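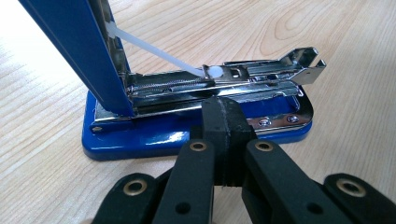

Zumix Day Pass and Visitor Map Pack

Print this page | E-mail to a friend
Share 19 | Comments 2

I get asked all the time how to get around Dundeck without a car, and my answer is pretty much always the Zumix pack. It's a day pass for every bus and tram in town, plus the ferry over to Skudix, and it comes with a fold-out map that I still carry even though I've lived here for years (the phone signal by the river is terrible!).

You get the pass, the map, a little booklet of walking routes and a sleeve to keep it all in. The pass starts when you first tap it and runs until the last bus that night, so if you get in at lunchtime you may want to wait and walk into town first. The walk from the station is flat and pretty, and there are benches the whole way along.

The map covers 40 stops in the middle of town on one side and the bike paths on the other. Bike paths are in green, shared streets in orange. I wish they'd made the street names bigger on the hill side, where the lanes get tangled up, but the bus numbers are nice and clear and the ferry times are printed right next to the dock.

If you only take one ride, make it the 53. It leaves from outside the market hall, goes up past the old waterworks and ends at the Ďurica gardens, and on the way back you get the whole harbor on your left. Sit upstairs if you can. The last one down leaves the gardens at 9:40 in the evening from May on, and earlier in the winter, so check the board at the stop before you settle in for dinner up there.

Bikes ride free on the ferry and on the back rack of most buses. Trams don't take them. Strollers and wheelchairs are fine on everything except the short tram up to the castle, which still has steps.

You can pick up the pack at the station kiosk, at the visitor desk in the market hall or on the ferry itself, though the ferry sometimes runs out by mid-morning. Kids under six ride with you and don't need their own. Ordering ahead? Ask for item 2533, and have them hold it at the visitor desk under your last name.

Related items
Zumix Three-Day Pass
Skudix Ferry Return Ticket
Dundeck Bike Path Map
Ďurica Gardens Bus and Entry Ticket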